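Orkow Home Forums > Bedrooms > Is it normal to hate a bed after 13 nights?

metwally_fan83
Moved into the new place, bought the Ziluvska platform bed, and it creaks whenever I so much as think about turning over. I've tightened all 8 bolts twice. My spouse has moved to the couch and reports that the couch is wonderful.

gravelboat
Felt pads between the slats and the rail. Four bucks. Next.

metwally_fan83
Did the felt. Now it creaks in a lower key.

tuesdaysoup
Is the floor level? Mine sang like a gate until I shimmed one leg with a piece of cereal box. Still there. Raisin something.

gravelboat
Cereal box is not a shim. It goes flat in a month and then you're back here with a new thread.

tuesdaysoup
It's been 4 years, but go on.

oldpine
I'd look at where it sits before touching the hardware. A bed jammed in a corner picks up every knock from the wall. I had mine on the wrong side of the room for ages and blamed the mattress.

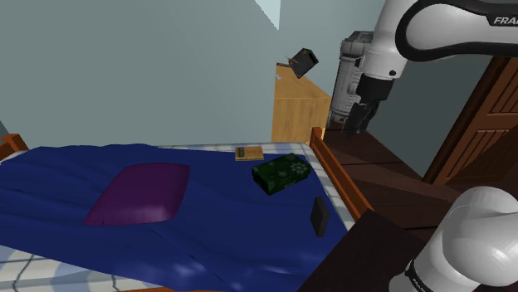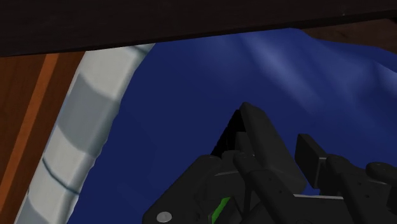 First one has the bed, second has the brown wood with the orange streak.

gravelboat
Layout won't fix a loose joint. Wax the bolts, snug them up, wait a week, snug them again.

oldpine
And yet mine went quiet when I pulled it away from the wall.

metwally_fan83
Moved it six inches out and waxed everything, so you can both claim credit. Slight squeak left on my side only. Spouse says the couch is still better — I'm pricing a second couch.

tuesdaysoup
Try the cereal box.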